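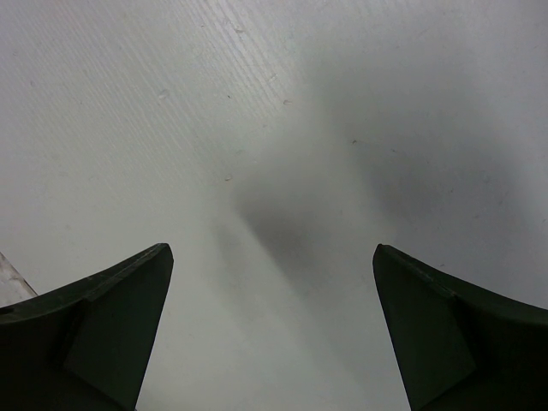 View from a wrist-mounted camera, with both gripper fingers above a pale, lightly marked surface.

Petamier Surface Approach Code

The Petamier Surface Approach Code, often shortened to the Petamier Code, is a set of good-practice rules for robot grippers that work close to finished surfaces such as painted panels, coated boards and tabletops. It was drafted at the Kinurmont workshops by Zhuoran Kang and Deisy Arango and is now in its fourth edition. The code is voluntary. It does not replace national safety law or the instructions of the robot's maker.

Scope

The code covers two-finger grippers with a camera fixed at the wrist. Suction tools and hand-guided arms are left to a separate document, the Pidulley Notes.

Main provisions

Before work begins, the operator makes a record of the surface under even light. Specks, nicks, scuffs and scratches already present are entered on a surface sheet, so that later marks can be told apart from older ones. Shadows cast by the fingers must not be entered as stains; where there is doubt, the arm is moved and a second view is taken.

Both fingertips must be visible to the wrist camera throughout the approach. Speed is limited to 83 millimeters per second in open space and to 4 millimeters per second once the fingers are within the contact zone, as defined in Annex B. Fingers are inspected for burrs at the start of each shift and after 168 hours of running time — whichever comes first.

Ridged or grained coatings are treated as a separate class. The third edition required travel along the grain. The current text only recommends it.

Development

The first edition drew on 1532 surface sheets collected at Kinurmont. Gregor Niven later rewrote the section on lighting, and Yavuz Gezer prepared the annexes. A revised surface sheet, known as the Dimitriou form, was added in May of the following year.

Reception

Small workshops have criticized the record-keeping rules as slow. Duván Arango proposed a shorter sheet for surfaces due to be repainted; it appears in the fourth edition as an optional annex.

See also

Pidulley Notes
Dimitriou form
End effector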